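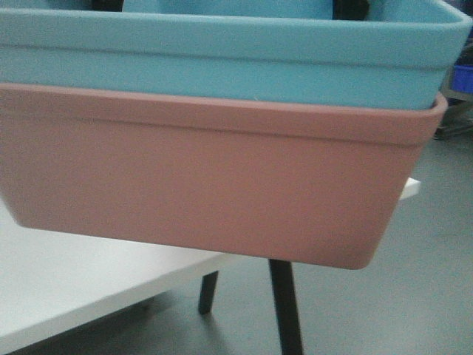
Light blue tub nested in the bigger pink one, over the white tabletop.

13/06/2021, dye bench, Drestdale

Sunday, so I had the place to myself and the kettle too, and I let myself go slowly for once. Writing this up properly while my hands are still a little yellow, partly for me and partly for Slavica, who asked what I was doing differently with the onion skins and got a very muddled answer from me over the phone.

Started with the Friesen wool, the creamy one with a bit of grease left in it. I scoured it twice, warm water and plain dish soap, and let it cool in the pot both times before rinsing. I know Vernon thinks one scour is plenty, and on the Gakeck yarn I'd agree with him, but the Friesen came out streaky back in December and I've never quite forgiven it. The second wash water still had a cloudy look, so I'm glad I bothered.

Mordant was alum with a pinch of cream of tartar, weighed against the dry wool as usual. Brought it up over the best part of an hour, held it just under a simmer, then turned off the heat and went and ate my lunch on the back step. Left it in until the pot was cool enough to put a bare hand in. (Slavica, this is the part I left out on the phone. I used to pull the skeins hot and I think that was half my trouble.)

Onion skins next. I'd saved a big paper sack of them through the spring, mostly yellow with a few red mixed in by accident, and I didn't have the patience to sort them. Simmered, strained through an old pillowcase, squeezed until my wrists complained. The bath was a lovely strong tea color, darker than I expected.

Two skeins in the first bath. One came out a deep orangey gold, very even, and the other is a shade lighter on one side where I think it was folded over on itself and I wasn't stirring enough. My fault, I'd wandered off to look for the good scissors. I may overdye that one with the madder Imo sent and pretend it was the plan all along.

Then 2 smaller skeins in the exhaust bath, straight after, no fresh skins added. These are my favorites of the day! A soft buttery yellow, the color of the kitchen at my aunt's old house, and I can already see a baby cardigan in it, though I've no baby in mind for the moment. One of them got a quick dip in iron water at the end — just a few minutes, I was watching it like a hawk — and went a mossy olive that looks much better in daylight than it did under the bench lamp.

Things to fix. The thermometer is reading low again, so check it in boiling water before trusting it. The notebook page with the madder amounts has got wet and I can't read the second line, so Vernon, if you copied it down last winter, please write it in here for me. We're nearly out of alum as well.

All the skeins are on the rack by the north window, tagged with string knots, one knot for first bath, two for exhaust. Please don't move them until they're dry right through, the Friesen takes forever. I want to cut a short length from each for the light test and tape them in the window under the card strip, half covered, and leave them there till fall.

Next time: the same wool, red skins only, and somebody to stir.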